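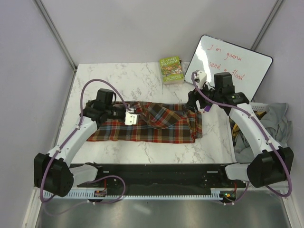

## Robot club: cloth folding

The Dombridge student robot club is working on cloth this term. The task is to fold a plaid cloth in half and then in half again, using two arms on one table. A cloth never lands the same way twice, and creases on one side throw off the next grip.

Marloes Goossens and Joris Willems are running the practice folds. The group wants 300 on record before the Forau meet in June, where each team gets 11 minutes at the table. Citlali Cuevas is writing up the grip settings.

Sessions are on Saturday in room 508. New members are welcome and need no programming experience. We can take up to 50 students across all the club's projects. To sign up, talk to Roel Maes.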